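Section 4: Moving your saved recipes and settings to a new Durnex bread maker

I wrote this part of the guide after moving my own recipes across from the old Durnex 400 to the 800, so it's the order that worked for me and not quite the order on the leaflet. If you've only ever used the built-in programmes you can skip to Section 5. If you've spent years fiddling with your own (hello, fellow fiddlers!), put the kettle on and carry on reading.

Before you start

You'll want both machines plugged in, a pencil, and a few sheets of paper. The old model can't talk to the new one, so all of this is copying by hand. Leave the bread pan out of both machines while you do it. You won't be heating anything yet.

1. On the old machine, hold Menu until the display shows P1. Press the up arrow to step through your own programmes.

2. For each one, write down the knead, rise and bake times, the crust setting, and whether the seed drawer is on. I forgot the seed drawer on my walnut loaf and had to go back.

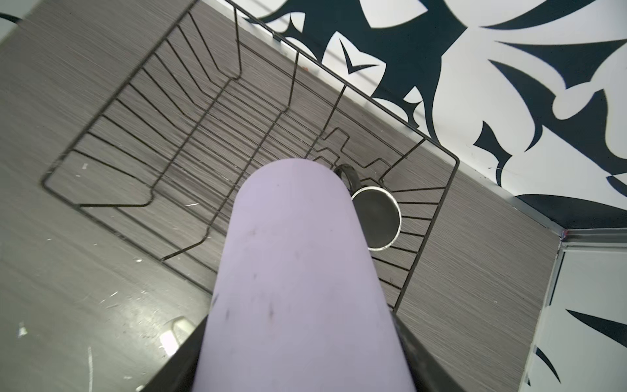

Write the names down as well, even the silly ones. The display only gives you eight letters, and six months from now you won't remember what BRNLOAF2 was meant to be.

3. Switch on the new machine and hold Menu and Start together. It asks for a code. From the factory it's 3334, and you can change it later under Locks.

Note: if it beeps twice and goes back to the clock, you let go of Menu too soon. Try again and keep both held until the little padlock goes out.

4. Choose Own Programmes, then New. Put the times in as hours and minutes. The old one worked in minutes only, so my long Mancuso rye rise of 206 minutes became 3:26. Do the sums on paper first. The screen goes to sleep while you're thinking and you lose whatever you'd typed.

Caution: the new element browns faster than the old one. Set the crust one step lighter than you had it for the first loaf, and put it up again if you think it's pale.

5. Press Save and wait for the tick. Don't switch off at the wall while the tick is flashing. Lucrezia Caruso, who kindly read through this section for me, did exactly that and had to type in her whole list again.
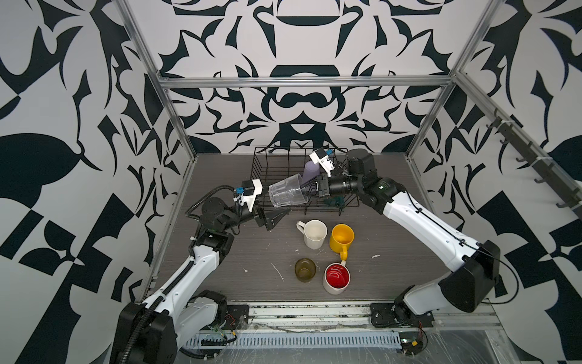

6. Bake one plain white loaf on a programme you know well before you trust the timer overnight. I use Gravham strong white for this, as I know how it behaves, but any flour you're used to will do.

If the loaf comes out wrong

Sunk in the middle: take ten minutes off the last rise. The new lid fits more snugly, so dough gets warmer in there than it used to.

Dense at the bottom: check the paddle is pushed right down on its spindle. It needs a firmer shove than the old one did, and mine sat crooked for the first two loaves.

Error E6 on the display: the lid isn't shut. Open it, wipe any flour off the catch, and close it again.

Markau paddles from the old machine don't fit, by the way. I tried, and there's a scratch in my pan to prove it.

Last checked against my own machine on April 16, 2026.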